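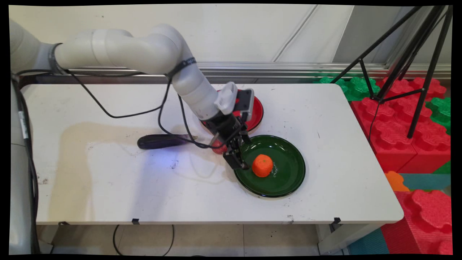 Sep 6, 2018

Slow start. Coffee at seven, then I went through the boxes from the Jotcombe flat that I have been putting off since we moved. Most of it is kitchen things. The folding table is the only one big enough for sorting, so it all gets put on there, stain and all. I have tried dish soap and baking soda on that brown patch and it only seems to get a darker line around the outside. The scuffs I don't mind. I put the dark green plate out with a tangerine on it, mostly to see if I still like the white swirl, and I do. The red one with the dark rim went behind it. I have never liked them together but I am not going to split them up either.

The screwdriver with the navy handle is staying out until the shelf in the hall is done. Every time I put it back in the drawer I need it again ten minutes later. The shelf came from Tratetti and the holes on the left bracket don't line up with the wall plugs. I called them at lunch and was on hold for a long time. The woman said to bring the bracket in and they will swap it. The store is out past the bypass, so that will be Saturday if the car is back.

The car is not back. Stefanou called at two and said the part is ordered and the whole job comes to 334 dollars with labor. I told him to go ahead. I walked to the post office instead and mailed the Flernel form. It asks for the old meter reading, which I had written on the back of an envelope — 3,868 — and then lost, and then found in the box with the dish towels. I copied it into the front of this book so I don't have to look again.

Eliécer Ospina came by after work to return the stepladder. He stayed for an hour. He wants the blue mugs if I am getting rid of them and I said he could have them, along with the big colander. He thinks the stain is tea. I think it was there when I bought the table. He also said I should paint the top white again and be done with it, but paint would chip off with the amount of use it gets.

Supper was rice and the rest of the beans. I peeled a tangerine afterward and it was drier than it should have been for the price.

Still to do: two boxes marked kitchen, one marked misc. The misc one is heavy and I suspect it is all magazines. I want the hall clear by October, when my sister comes, and she will need somewhere to put her suitcase that isn't the bathtub. I took 200 out for the week and have already spent too much of it on hooks and shelf paper.

Rain started before 8. Windows shut, towels in off the line. Bed early.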